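Bedroom, Stultberg house: pictures

Home > The house > Upstairs > Gallery

Last updated Tuesday, October 28, 2025

We have been promising pictures of the big bedroom since February, when the page went up with the words "gallery to follow" on it and then sat there for the best part of a year. Several people wrote in to ask. One wrote in twice, the second time in capitals.

For anyone arriving from a search engine: this is the Stultberg house, bought in a hurry and regretted at leisure, and the upstairs is the bit we are slowest at. The kitchen has its own gallery. So does the staircase, which gets more visitors than everything else put together, and I have stopped trying to understand why. The bedroom comes third, as it did in the budget.

The bed is the Gesex. It arrived flat in eight boxes, of which the seventh was delivered to Kumon Lane in the next town and had to be fetched. The instructions were a single folded sheet of drawings in which a cheerful bald figure does everything correctly by himself. It took two of us, an afternoon and most of an evening, and there is one bracket left over that lives on the windowsill downstairs. The bed has not fallen down. I check the bracket is still there whenever it creaks, as if it might have gone back in by itself.

The cover was a longer story. I wanted something pale and plain in a size that reaches the edges, and it seems that the bedding trade believes anybody with a bed this big also wants a border, a tassel or a slogan about Sunday mornings. The first one we ordered claimed a thread count of 1000 and felt like the inside of an envelope. The second was the right size when it went into the wash. Dumitrescu, the linen shop by the bus station, had the third one folded on a bottom shelf with no label, and charged so little for it that I went back the next day to ask whether there had been a mistake. There had, in our favour, and they were very good about it.

As for the walls, they are white. We went through a great many little squares of paint to get there. If you would like to know the difference between the whites, I can tell you that it is the price.

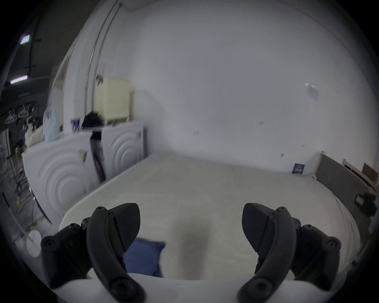 The pillow is the dark blue one, near the front edge of the bed.

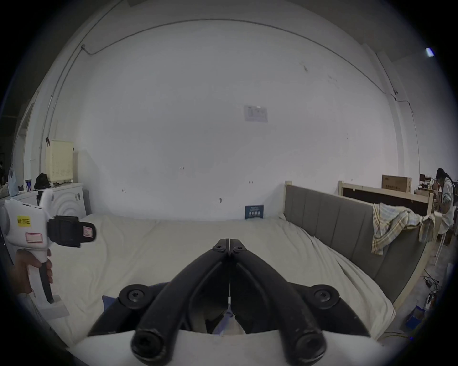
Grey padded headboard, pale cover, notice on the wall.

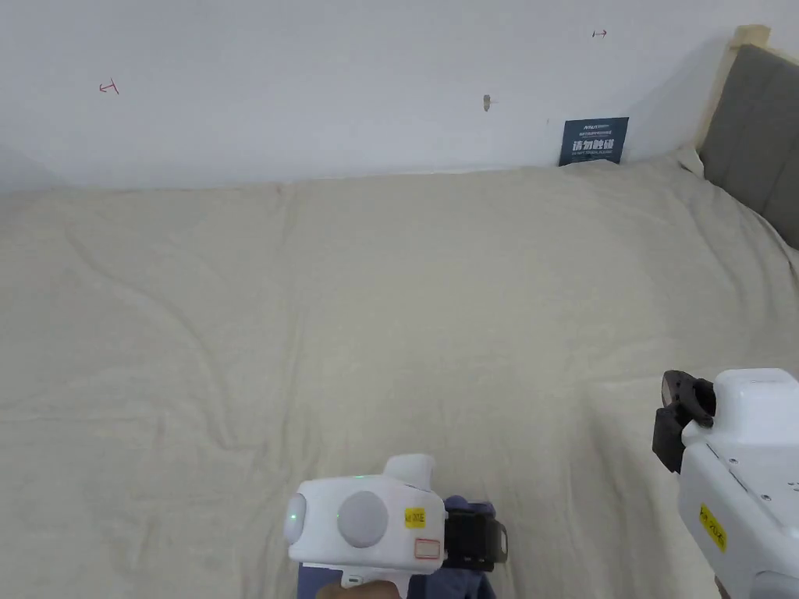
The sign says 请勿触碰, "please do not touch".

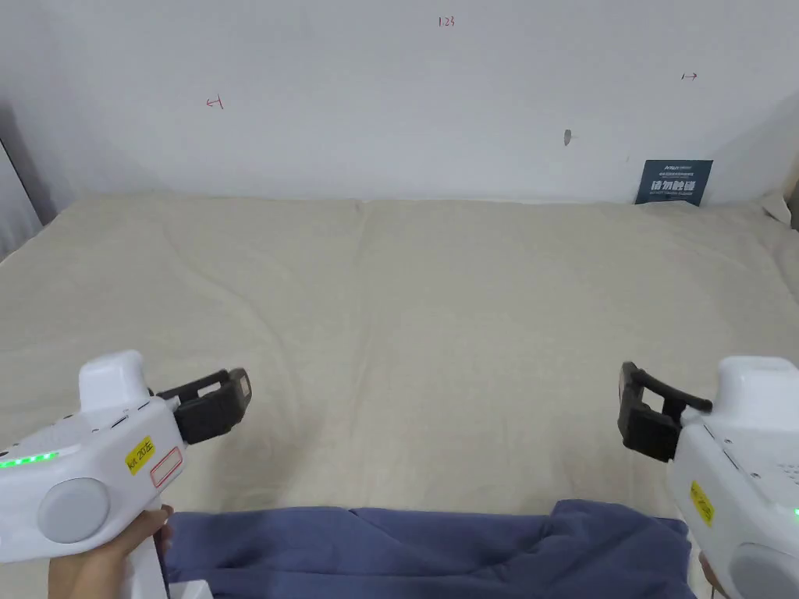 The fourth one has the navy cloth along the front. For those who asked about the sign by the wall, look at the second and third.

A few notes, mostly in answer to the messages.

The headboard. Yes, it is upholstered, and yes, it collects dust. The soft brush on the hoover does the padded part, working downwards, and a barely damp cloth does the wooden frame. Do them in that order. I have done them in the other order and spent a while picking grey fluff off damp wood. We had wanted a green one, but green was a twelve-week wait and I know what I'm like after four.

The wall. Marks come up on white paint however you live, and I have been round this one with filler more than once in my head. The plan is to do every hole and smudge in one go, sand it, and put a coat over the whole length, as patches always show in the morning. We have most of a tin left. It has been left for long enough that the lid may no longer be part of the conversation.

Making the bed. A bed this size is a decent walk. What works for us is to lay the cover out from the far side first, get it square against the wall, and pull it towards you, then go round the corners. If you start at the near side you will end up lying face down across the middle of it with one arm out, trying to reach the last bit, and every crease you make on the way back is yours to deal with. Thirteen minutes is my best time with clean sheets and a duvet cover. I was pleased with that until someone told me how long it takes in a hotel.

Ironing. No. I did it once, on the bed itself with a towel underneath, having read that it saves effort. Shake the cover hard as it comes off the line, fold it while it's still a touch cool, and put it on the same day. It will have some creases in it. So will you by bedtime.

Cost. Since three of you asked outright: 258 for the bed frame in the end-of-line sale, headboard included, and delivery on top of that. Fetching box seven was free, unless you count the petrol and the cake we bought on the way home. The cover I have agreed with Dumitrescu not to mention.

Dark pillowcases. I was against them and lost. The argument was that dark blue hides everything, and whoever makes that argument has never owned a towel that sheds. They wash well, I'll give them that, inside out and on their own for the first few goes. Ours turned one set of white socks a colour that Gesex would probably charge extra for.

Still to do upstairs: a lamp we both like, a shelf we have already bought and are not speaking about, and curtains. The curtains are measured. They were measured twice and came out differently each time, so a third measurement is planned to settle it, and I fully expect a third number.

If you are after the landing, it's under Upstairs as well, but the pictures there are old and still show the brown carpet. Comments are switched off on this page after the business with the banister. Messages through the contact form do get read, usually in the evening, usually in batches.

Next gallery: the airing cupboard
Previous gallery: the staircase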